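Section 7 – Loading the Asbridge two-tier pantry rack

Fit the rack together and stand it on a level surface before you load it.

1. Load the upper tier first. Boxed spaghetti and clear packets go here, leaning on the slope.

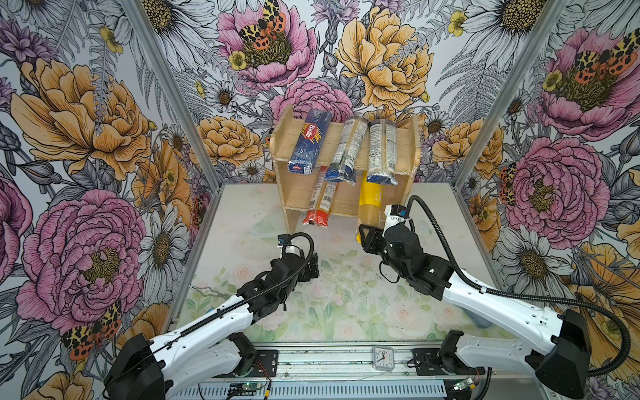
2. Fill the lower tier, keeping packets clear of the side panels. A 500 g packet can lean or stand upright.

Note: Do not load more than 600 g in any one position.

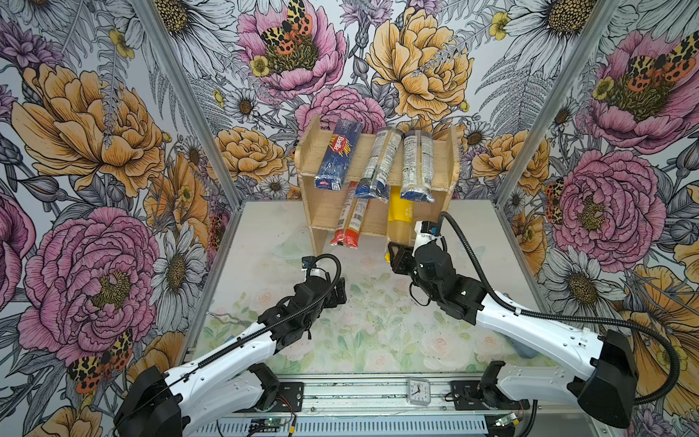 Corentin Barbier: I put the packets we open most on the lower tier – they're easier to grab, and the upper ones stay put.

Either arrangement is fine. Spread the weight across the full width of each tier.

3. To remove a long packet, grip it near the middle and lift it straight off.

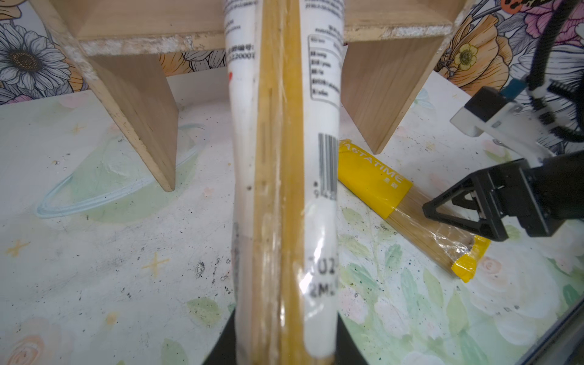
4. Check the best-before date before you put a packet back, and move older stock to the front.

Caution: Bare wooden edges can splinter. Sand any rough spots lightly and wipe off the dust.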